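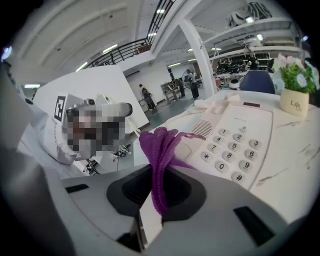
Corded phone on the marble-patterned top, purple knitted cloth over one corner of it, flower pot to the right.

1/17
Notes on dusting desks that have things on them. The desks in question are the ones on our ground floor at Pramgate. Most written advice assumes a bare surface and a spray bottle, so it skips the part that takes the time.

2/17
Start with the phone. A corded phone has more edges per square centimetre than anything else likely to be on a desk. Handset, cradle, keypad, grille, cord. Each wants a different stroke, and only the handset can be done with the cloth held flat.

3/17
Order for the phone: handset first, lifted clear and wiped from earpiece to mouthpiece. Then the cradle underneath while the handset is off. Then the base, top to bottom. Replace the handset last and check that it is seated. A phone left a few millimetres off the hook is engaged all weekend.

4/17
Speaker grille. The slots on this one run diagonally, so wipe along the diagonal. Going across them shaves lint off the cloth and packs it into the slits. If they are already packed, use a dry soft paintbrush, 12 mm or so, with the phone tipped forward so that the dust falls out of the grille.

5/17
Keypad. Raised round buttons collect dirt in the ring around each button, hardly any on top. Put one layer of cloth over a fingertip and go round. Unplug the line first if you mind dialling someone. Todor Vukadinović rang Tenusia's out-of-hours desk twice in one morning by cleaning the bottom row with some vigour.

6/17
Coiled cord. Do not stretch it out and pull it through a cloth. That works once or twice and then the coil reverses on itself halfway along and stays like that. Hold a short length, turn the cloth with the coil, move on. Let the handset hang and spin afterwards to take out the twist.

7/17
Knitted cloth against woven cloth. Ribbed knit picks up dry dust well: the ribs open when it bends round an edge and close again when it lies flat. It is poor at smears. It also catches on anything sharp. Check the corners of the desk for lifted edging before dragging a knit over them.

8/17
Fold it. A cloth gathered up in the middle has one dirty face and several unused ones inside. Folded in half and half again it gives you 4 layers and a clean face on demand. I measured a pass along the long bench both ways. Gathered, the cloth was leaving streaks before the far end. Folded, it got there and most of the way back.

9/17
Patterned tops. Faint grey veining on white hides dust quite effectively. It also hides the tide mark where you stopped. Look along the surface at a low angle towards a window or a lamp. Looking straight down tells you very little on a marble pattern.

10/17
Artificial flowers. These hold more dust than the rest of the desk put together, and they shed it on to whatever you have just finished. Take them away and do them first, over a bin, with a brush. A hairdryer on cold is adequate. Wipe the pot, including under the base, and put it back at the end.

11/17
Printed pots get the dry cloth only. I have one at home that said HERBS until a citrus spray was used on it and now says HE BS. If the lettering stands up from the surface you can feel it with a thumbnail, and you should assume that it will come off.

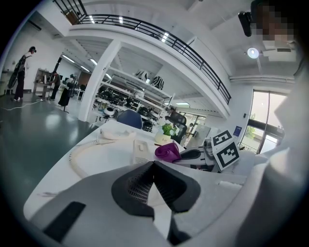 White desk, coiled hose and magenta cloth on it, plant pot behind. Shelving under the mezzanine.

12/17
Flexible hose. Corrugated or smooth, the rule is the same: support it in one hand, wipe away from the fitted end with the other, and don't haul it by the free end to reach the bit at the back. If it sits in a coil, lift the whole coil and clean the desk beneath. Wiping round a coil leaves a very neat ring, which I then get asked about.

13/17
Anything small with a switch on it: note the position of the switch before you touch it. Then wipe. Then look again. Cloths move switches. Navaratnam's desk lost the better part of a November afternoon to an adaptor that had been cleaned into the off position, and the adaptor was the last thing anyone suspected.

14/17
Colour coding. Our chart at Isby gave one colour per job and collapsed in a fortnight, chiefly over what counts as pink. Purple and magenta are easy to tell apart side by side in daylight and easy to confuse in a drawer. If the colours must mean something, choose ones with different names in everybody's vocabulary. Blue, yellow, white. I would now sew a tag on instead.

15/17
Chairs. Pull them out before starting the desk. Padded backs get the vacuum with the upholstery nozzle. Mesh backs get the brush from behind, so the fluff leaves by the side it came in. Wiping mesh with a knitted cloth transfers fluff in both directions and I don't recommend it.

16/17
Open shelving near the desks is a separate job and should be done earlier in the day. Top shelf down. Anything round goes back with a gap on each side, otherwise lifting one shifts its neighbours. Dust from upper levels keeps arriving for a while after someone has swept up there. We wait an hour.

17/17
Washing the cloths. 40 degrees, no fabric softener, which coats the fibres and makes them slide over dust. Keep knits out of the load with anything that has hook-and-loop tape on it. Dry flat if you want the ribs to stay even. They do survive a tumble dryer, with some loss of length.

Addendum, as two people have asked about spray. I use a water and washing-up liquid mix, nearly all water, applied to the cloth and never to the desk or the phone. One drop in a 500 ml bottle. More than that and you are rinsing the desk for the rest of the morning.

Second addendum. Disinfectant wipes on the handset are fine if the maker says so. They are no substitute for dusting: a wet wipe on a dusty grille makes a paste. Dust first, let the wipe do its stated contact time, leave it to air dry before anybody takes a call.

On frequency: phone and keypad weekly, flowers monthly, hose whenever it is moved anyway. The shelving schedule is in the Pramgate folder, second tab. The first tab is the old one and still has the colours in it.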